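The Last Box You Pack Should Be the First One You Open

Anyone who has moved across town knows the big stuff gets all the attention. You measure the sofa, you wrap the plates, you argue over the bookcase. Then it's the final morning and you're staring at a dresser top covered in little bottles, tubes and chargers, wondering where on earth they're supposed to go.

I love this part of packing! I really do. After my second move in 2 years, this one from a fourth-floor walk-up in Birkstead to a ground-floor place in Caron, I've come around to the idea that the small things deserve a box of their own, and that the best place to pack it is the bed.

Why the bed works

A stripped bed with just the fitted sheet on it is the best packing table in the house. It's soft, so a dropped bottle doesn't matter. It's big enough to spread everything out before you choose. And if the box tips over, you lose nothing under the radiator (I am still missing an earring from the Garko Street apartment).

Use a plain box, on the small side, with flaps that still fold flat. Mine cost me nothing, tape and all. The store in Sosen wanted 270 for a fancy set of moving crates, and I walked right past them.

What goes in

Think about your first evening and your first morning, and pack for those. Small bottles with the caps screwed down hard. The slim tubes you reach for every day – put them in side by side and they'll keep each other company. Little cases with lids are wonderful, because they look after whatever is inside them. A hair claw can go in last, right across the top of everything.

Don't worry about a pretty arrangement. The moment you lift one end, it all slides down to the other anyway, and you can fill the space that opens up with a rolled T-shirt or a pair of thick socks. 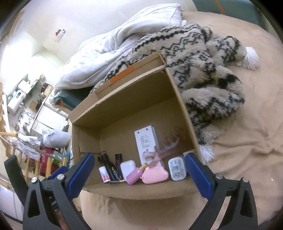
Keep it with you

This box doesn't go on the truck. It rides on the front seat, or on your lap. My December move had 300 stairs' worth of trips in it by the time we were done, and I can't tell you how good it felt to sit down on a bare mattress that night, pull back the flaps and find my own things waiting for me. I brushed my hair, clipped it up and went looking for the kettle.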